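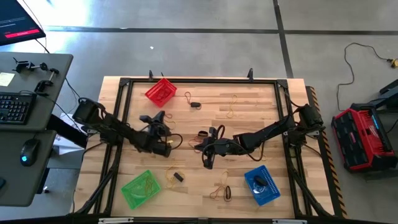
Cords, tags and loops on the table, with the red, green and blue baskets.

Wiscombe Community Help
Storage and Household Organisation > Small items

Which basket should part-assembled cords and tags go into?

Asked by Meron Gebretsadik, 20 September 2020
Status: Answered

I am responsible for the equipment store at the Gritlow Learning Centre. The store issues small cords with tags, which are attached to keys, bags and instrument cases before these are lent out. When items are returned, the cords come back in a mixture of states. Some still carry a tag, some have lost it, and some are joined to a black loop. There are also loops on their own, and short pieces of cord left over from repairs.

The centre purchased plastic mesh baskets in red, green and blue for the purpose of sorting these items. The written procedure dates from January and reads, in full: "Cords in green, tags and fittings in blue, anything requiring attention in red." It was drafted when the store held cords and tags separately, and it does not state what should happen to a cord which already has a tag fastened to it. One member of staff places such a cord in green on the grounds that it is a cord. Another places it in blue on the grounds that a tag is a fitting. Both are following the procedure as written.

The photograph shows the difficulty on the wooden table. Near the red basket there is a yellow cord loop attached to a small black tag, and further along there is a yellow cord with no tag at all, coiled up on itself. There is a yellow cord in the green basket. The blue basket holds a small black object and something patterned in white and a dark colour, and I would be grateful for views on whether a basket for fittings should be permitted to take general contents of this kind.

I should be obliged for advice on the following points.

Should items be sorted by what they are made of, or by whether they are ready for issue?

Should a cord joined to a loop be separated before it is put away?

Is there a reliable way of preventing the cords from tangling once they are in the baskets? The mesh catches the ends, and a good deal of time is lost in freeing them.

The budget available is small. I would prefer to retain the existing baskets, and I am not in a position to purchase a cabinet.

3 answers

Answer from Wajid Rajput
Accepted by the person who asked

The difficulty lies in the wording of the procedure. The first two baskets are defined by the type of item and the third by its condition. A tagged cord in need of repair could properly be placed in any of them. I would recommend that the procedure be rewritten so that all the baskets are defined in the same way, and for a lending store the more useful basis is readiness for issue.

A suitable wording would be as follows.

Green: complete items, ready to be issued. A cord with its tag attached and legible belongs here, as does a cord with a loop if that is one of the forms in which you issue it.

Blue: sound parts awaiting assembly. Untagged cords, separate tags and separate loops belong here.

Red: items to be inspected, repaired or withdrawn. Frayed cords, cracked tags, short lengths, and anything which the person sorting cannot identify.

Under this arrangement the tagged cord beside your red basket would go into green, provided that it is sound. The coiled cord without a tag would go into blue. The short orange-yellow cord near the middle of the table should go into red until somebody has decided whether it is long enough to use. I cannot judge its condition from a photograph.

As to the second point, I would not separate a cord from its loop as a matter of routine. Repeated fastening and unfastening wears the cord at the knot, and the pair will probably be wanted together again. Separate them only where one part is damaged, and put the damaged part into red and the sound part into blue.

The patterned item and the small black object should be taken out of the blue basket and identified. If they belong to the store, they should be classified in the same way as everything else. If they do not, they should be returned to their owner or passed to lost property. A basket which is allowed to hold one unrelated article will shortly hold several, and staff will cease to trust the label.

On tangling, the following method was adopted at the Jaltton depot, where I was employed in the stores office for 9 years, and it requires no purchases beyond a packet of card.

1. Lay the cord flat on the table and straighten it fully.
2. Fold it in half so that the ends lie together.
3. Fold it in half a second time.
4. Wrap a strip of thin card once round the middle and tuck in the end.
5. Place it in the basket with all the folds facing the same way.

Where a tag is attached, leave the tag outside the card so that it can be read without unwrapping. Loops may be threaded on to a length of spare cord and tied off. They should not be dropped into a basket with cords, as the cords will pass through them.

Lining each basket with a sheet of stiff paper cut to the shape of the base will stop the ends from working into the mesh. The sides may be lined as well, although at Jaltton we found the base to be sufficient. Replace the paper when it becomes creased.

I would also suggest that the baskets be given a fixed place and set square to the table edge — in your photograph they stand at various angles, and the cords have been laid in the spaces between them. A strip of masking tape on the table, marked with the name of each basket, is adequate. Sorting should begin with a clear area in the middle, and only one handful of returned items should be put down at a time.

Comments on this answer

Meron Gebretsadik: Thank you. This is most helpful. May I ask how a cord should be treated if the tag is attached but blank? We have a number of these.

Wajid Rajput: I would regard it as a part and place it in blue. It is not ready for issue until it has been marked. If blank tags are numerous, you may wish to set aside a time each month to mark them all together.

Meron Gebretsadik: That is clear. The revised wording has been sent to the centre manager for approval.

Answer from gebremichael_stores

We sort by colour of cord and not by type. Yellow in one, other colours in another. It is quick and new staff do not need training.

Comments on this answer

Meron Gebretsadik: I am grateful for the suggestion. Nearly all of our cords are yellow, so I fear that one basket would receive almost everything.

gebremichael_stores: In that case I would buy cords in different colours next time. Ours are done by department.

Answer from Second Floor Office

I agree with the accepted answer in most respects and would add some observations from a school office which deals with a comparable quantity of small items. We hold 600 cords at the start of each year.

The label on each basket should show a sample. Written labels are read once and then ignored. We fasten one complete cord and tag to the front of the basket for complete items, and one of each part to the front of the basket for parts. The sample should be tied on firmly, or it will be issued by mistake.

The red basket requires a date by which it must be emptied. In our office, repairs are examined every 2 weeks. Without such a date the basket becomes a place of permanent storage, and sound cords are ordered to replace those which are lying in it awaiting a knot. The person carrying out the examination should have authority to discard items without further reference.

I would take a different view on folding. A cord which has been folded twice and kept under card for a term will hold a sharp bend, and some pupils dislike wearing it. We coil each cord loosely round 4 fingers, slip it off, and secure it with a paper band. It takes a little longer. For key cords, where appearance is of less importance, the folding method would be perfectly satisfactory.

I would further recommend that tags be wiped before the cord is coiled and put away, and that no item be placed in a basket while damp.

With regard to the mesh, we had the same difficulty and resolved it by placing a shallow cardboard tray inside the basket. The tray can be lifted out and taken to the issue desk, leaving the basket where it stands. Paper lining is cheaper, and I have no objection to it, but it does tend to slide up the side when items are taken out in a hurry.

Comments on this answer

Wajid Rajput: The point concerning the sharp bend is a fair one. We dealt chiefly with key cords. I would defer to the coiling method for anything worn round the neck.

Meron Gebretsadik: Our cords are used on keys, bags and cases only, so we shall fold them. I intend to adopt the sample labels and the regular examination of the red basket. May I ask what you do with short lengths?

Second Floor Office: Anything too short to be tied in a loop is cut up and used for fastening labels to shelves. The remainder is thrown away.

Related questions

How should spare keys be labelled in a shared building?
Removing old adhesive from plastic baskets
What is a reasonable period for retaining unclaimed property?
Storing extension leads in a narrow cupboard

Replies to this question remain open. Contributors are asked to keep comments relevant to the question and to post new enquiries separately.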